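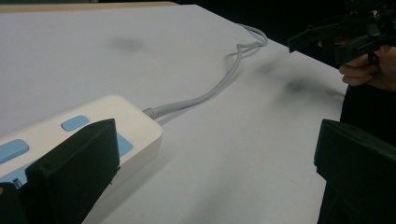 Photo: Eusebio Henao

Search this site

Hand-held gripper: fingertips meet but pads are out of line

Etgate
Two grippers, same build, printed arms with brass inserts at the pivots. On one of them the right fingertip closes slightly ahead of the left. I press blue buttons on a power strip with the tips together, so the offset matters. Cycle count is under 400. Shim or replace? 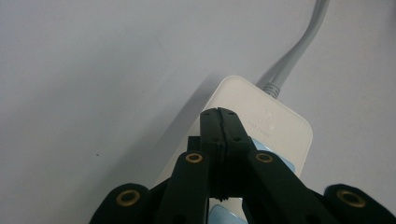

Tips closed over the power strip, brass inserts on the arms.

Otetti
Check the inserts first. Pull the pivot pin and try to turn each one by hand. If one spins in the plastic, replace the arm. Don't glue it. If all are tight, loosen the fingertip screws, close the jaws on a 5 mm flat bar and retighten evenly. Recheck after 300 cycles.

Matheson
Had this in April. Mine was a worn pin.

Erus
Shims work loose. Clean the pivots too, no oil on printed parts.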